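Search this site Enter keywords Go

Putting the garden away for winter: speaker notes

Start with the shed, then the beds. People want to talk about beds first, so say early on that they are coming after the tea break.

Ask for hands up: who cleaned their tools last winter? Wait for the answer. Say that I didn't for years, and went through a spade every few seasons at Britetti prices.

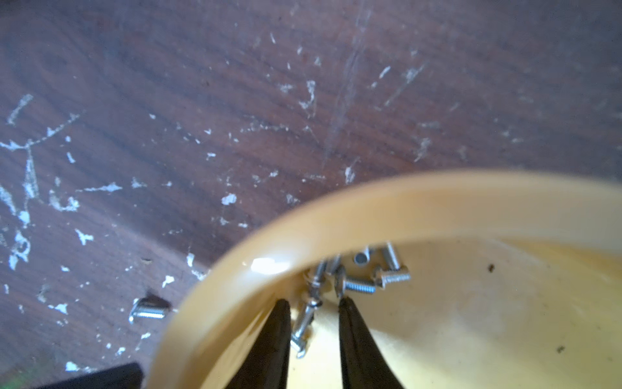

Flitwood, 4/10/04

Talk runs 40 minutes, questions after. Handouts by the door.

1. Tools

Scrape off the soil, wash, dry overnight indoors. Wipe the metal with an oily rag. Any light oil will do. Handles get a rub with fine sandpaper, then linseed. Remind them to lay the linseed rags out flat outside to dry, never in a heap – they can catch fire.

Sharpen hoes and spades with a flat file, on one side only, following the edge that is already there. Secateurs come apart with one bolt. Pass mine round, closed.

Loose handles: tighten or replace the screws now while you remember which tool it was. I keep a jar of odd ones from the Biswas yard.
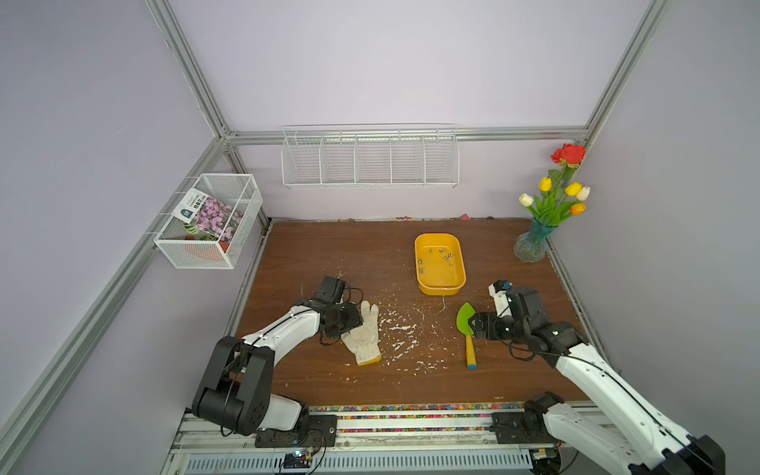 Glove, trowel and a tray of small screws.

2. Pots and canes

Clay pots under cover and upside down. Plastic pots can be stacked by size, but wash them first in warm soapy water. Canes: pull them before the ground freezes, cut off the rotten end, tie in bundles. Mention the year I left mine in and snapped most of them in December.

Tea break here. Back on time, please, the hall is booked after us.

3. Beds

Clear anything diseased and burn it or take it to the tip. Leave seed heads on the teasels and sunflowers for the birds. Leave parsnips and leeks alone.

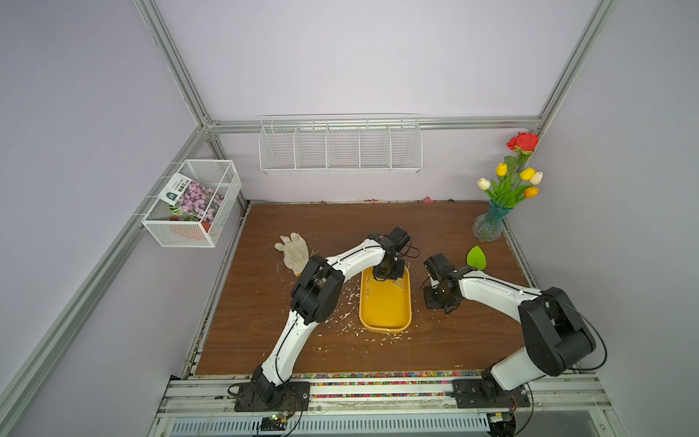 Bare soil gets a layer of leaf mould or old manure, as thick as your hand is wide if you have enough. The heavy end of the Clandex field took 400 barrowloads over the years and it is only now easy to dig. Don't walk on wet clay. Put a plank down.

Broad beans can go in now. Garlic too, any time before the hard frosts. Onion sets are a gamble on our soil and I would wait for spring.

4. Water

Drain the hose, hang it up in big loops. Lag the tap. Butts can stay full if they are plastic, but leave a gap at the top for ice.

If running late, skip the slide on fleece (it's on page 3 of the handout).

Questions. Somebody will ask about slugs. Then the seed swap table, and chairs back against the wall.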